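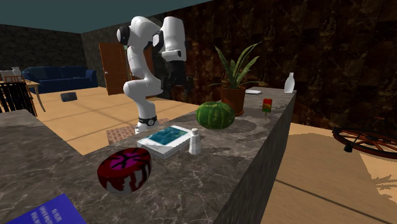
Rendered view: long counter in dark grey marble with white and beige veining

Wedcombe Assembly Rooms
Amplified Music and Dance Events: Pre-Event Safety Inspection

Event type: Resident and visiting DJ, seated bar area, open dance floor
Areas inspected: Policarpio Room, stage, plant cupboard, loading passage, front-of-house corridor
Inspection carried out by: Kaisu Partanen, Technical Safety Officer
Accompanied by: Danang Nasution, Duty Manager
Equipment supplier: Gevel Sound and Light
Period covered: June programme
Licensed capacity, Policarpio Room: 500 standing

Entries are marked Satisfactory, Action Required or Not Applicable. An item marked Action Required must be signed off by the Duty Manager before doors open. Where an item is marked as a condition of hire, the event may not proceed until it has been closed.

Section A. Electrical supply and distribution

A1. Stage supply sockets free from damage, covers secure.
Satisfactory.

A2. Residual current devices tested by means of the test button and found to trip.
Satisfactory. All devices serving the stage and DJ position were tested with no load connected. The device serving the left-hand lighting bar was stiff to reset and will be looked at by the electrical contractor at the next routine visit.

A3. Portable equipment carries a current test label.
Action Required. Two extension leads in the supplier's cable trunk had labels that could not be read. Both were withdrawn and placed in the plant cupboard with a Do Not Use tag. Gevel has been asked to replace them. Leads brought by visiting performers are to be inspected on arrival in the same way as house equipment.

A4. No multi-way adaptors connected one to another.
Action Required. An adaptor behind the DJ table had been plugged into a second adaptor to reach the laptop power supply. It was removed during the inspection. A longer lead has been issued from stores and must be returned there afterwards.

A5. Cable drums fully unwound when in use.
Satisfactory.

A6. Sound and lighting on separate circuits.
Satisfactory. The circuit list inside the distribution cupboard door is out of date and still shows the old dimmer rack. Mr Nasution will arrange a new copy.

Section B. DJ position and stage

B1. DJ table stable, level and able to bear the equipment placed on it.
Satisfactory. Table legs were locked and the table did not move when leaned upon. Performers who bring their own stand or booth must allow the Duty Manager to check it before equipment is loaded.

B2. Stage edge marked with white tape and visible in low light.
Action Required. Tape has lifted along the front edge near the steps. To be renewed before the next event.

B3. Stage steps fixed, handrail in place, treads clean.
Satisfactory.

B4. Cables at the DJ position secured and routed behind the table.
Satisfactory at the time of inspection. The crossing at the rear of the stage must be covered by rubber ramp, with no tape-only crossings on any route used by the public or by staff carrying glasses.

B5. Drinks kept off the equipment table.
Satisfactory. A separate side shelf is provided. Performers are to be reminded of this at the briefing.

B6. Working light available at the DJ position.
Satisfactory. The clip lamp is on the stage supply and will be lost if the limiter operates. A battery torch is to be kept on the side shelf.

Section C. Loudspeakers, stands and suspended equipment

C1. Loudspeaker stands fully opened, locking pins engaged.
Satisfactory.

C2. Stands placed clear of exits and outside the dance floor boundary.
Action Required. The right-hand stand stood within the marked exit route beside the side doors. It was moved during the inspection. The agreed position has been marked on the floor and must be used for every event in the series, whichever performer is booked.

C3. Secondary safety bonds fitted to all suspended lanterns.
Satisfactory. Each lantern was inspected from the access tower. One bond had been passed round the lantern's handle and has been refitted through the proper fixing point.

C4. Load on lighting bars within the limit shown on the bar.
Satisfactory. No visiting performer may add equipment to the bars without the written consent of the Technical Safety Officer.

C5. Mirror ball motor and chain inspected.
Satisfactory. The motor is noisy at start. No fault was found in the fixing.

Section D. Sound levels and hearing protection

D1. Sound limiter powered, sealed and working.
Satisfactory. The Biltum limiter was tested with recorded music played through the house system. The supply to the stage was interrupted when the set level was exceeded and was restored after the normal delay. The seal was intact.

D2. All amplification connected through the limited supply.
Action Required, condition of hire. During a previous booking a bass loudspeaker was run from a cleaner's socket in the corridor, outside the control of the limiter. That socket has now been fitted with a lockable cover. The Duty Manager must walk the cable route from each loudspeaker before the sound check and record the result in the event log.

D3. Hearing protection available to staff.
Satisfactory. Stock is held behind the bar and in the duty office. Hilkka Rautiainen, Bar Supervisor, confirmed that evening staff know where it is kept and that those working nearest the stage are moved to other duties during the evening.

D4. Notice about loud music displayed at the entrance.
Satisfactory.

D5. Rear doors and loading doors kept closed during performance.
Action Required. The closer on the inner loading door is weak and the door does not latch without being pushed. Complaints from neighbouring houses have mentioned this side of the building. Repair has been requested. Until it is done, a member of staff is to check the door every 45 minutes during performance and enter the time in the log.

Section E. Lighting effects, haze and lasers

E1. Strobe effects limited to 4 flashes per second and notice displayed.
Satisfactory. The fixed setting was confirmed on the house unit. Strobes supplied by performers are not permitted.

E2. Haze machine placed on a stable, non-slip surface and away from drapes.
Satisfactory. A small patch of fluid was found beneath the machine and was wiped up. A drip tray is to be used.

E3. Fire detection arrangements for haze confirmed with the Duty Manager.
Satisfactory. Detectors may not be covered under any circumstances. The agreed change to the detection mode is made at the panel by the Duty Manager, entered in the fire log, and reversed at close.

E4. Lasers.
Not Applicable. None are included in the programme. Any request must be made in writing well ahead of the event and accompanied by the operator's own risk assessment.

E5. Confetti, streamers and indoor fireworks.
Not Applicable. Indoor fireworks are prohibited in all rooms. Paper streamers may be agreed in advance and are subject to a cleaning charge.

Section F. Exits, crowd management and dance floor

F1. All exit doors open fully and freely.
Satisfactory. Each door was opened by hand from the inside.

F2. Exit signs and emergency lighting working.
Action Required, condition of hire. The sign above the stage-left door did not light on test. The lamp has been ordered. The door may not be counted as an available exit until the sign has been repaired, and the capacity of the room is to be reduced in line with the fire risk assessment for as long as the fault remains.

F3. Counting method in place at the main door.
Satisfactory. Clickers are issued to door staff at the briefing. Figures are passed to the duty office by radio.

F4. Dance floor dry, level and free from raised panels.
Action Required. One panel near the centre rocks underfoot. To be re-seated and tested again before use.

F5. Means of stopping the music for an announcement.
Satisfactory. The stage cut-off switch and the public address microphone were both tested. Visiting DJs must be shown the switch and must stop playing at once when asked by the Duty Manager.

F6. First aid cover and equipment.
Satisfactory. Vilja Leinonen is the named first aider for the evening events. The eyewash bottles in the bar kit are close to their use-by month.

Section G. Documents

G1. Public liability certificate received from performer.
Action Required. Received from the resident DJ. Still awaited from the second performer on the bill.

G2. Supplier's equipment list received.
Satisfactory. The list supplied by Gevel includes a pair of 2,000 watt loudspeakers that were not on the original hire form. Their use has been agreed subject to D2.

G3. Performer's briefing sheet issued.
Satisfactory. Signed copies are held in the duty office.

General comments

The Policarpio Room is suitable for the June programme once the conditions at D2 and F2 have been met. The standard of cabling on stage was better than at the last inspection. Storage in the loading passage was not. Flight cases are to be stacked on the wall side only, and the passage must be clear before doors open.

Load-in should not begin until the Duty Manager is on site. Equipment left overnight is left by prior agreement only.

Copies to: Aino Keskinen, Head of Venues; Danang Nasution; Hilkka Rautiainen; Gevel Sound and Light

Inspected by: K. Partanen
Received by: D. Nasution
Next inspection: on completion of the actions at D2 and F2, or on any change of supplier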